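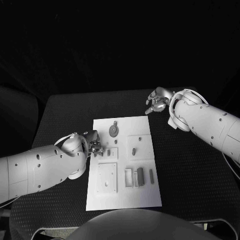

Photo: Josphat Mfinanga

Search the help pages Enter a word or name Go

Putting together a memorial program for my aunt, what goes in it?
Posted by Kheri Mfaume

My aunt's service is in January and I've been given the job of making the program. I'm so glad they asked me! She sang in the Eskola choir for years and I have stacks of stories, poems and songs. But how much do people usually put in? And do I print the whole obituary, or just a short version?

Wekesa Massawe
What a lovely thing to do for her! I made one for my grandfather and loved every minute of it (well, nearly). We did a single sheet folded in half: his name and dates on the front, order of service on the left inside, a short life story on the right, thank-yous and the address for the lunch on the back. Keep the life story to 300 words and put the full obituary online. Print the words to any song you want people to join in on, all the verses, and they really will sing! Have two relatives check the spelling of every name. We left out a cousin and had to reprint 11 copies the night before. Oh, and set the type bigger than you think you need, older eyes will thank you.

Gitau Rotich
ask the funeral home, ours did it for free

Shabani Wanyama
Agree with Wekesa on the big type! One more idea: ask the choir for a line or two each about her. We got 3 wonderful ones for my mother and read them aloud between the hymns. Check with the songbook publisher before you print newer lyrics, the old hymns are usually fine.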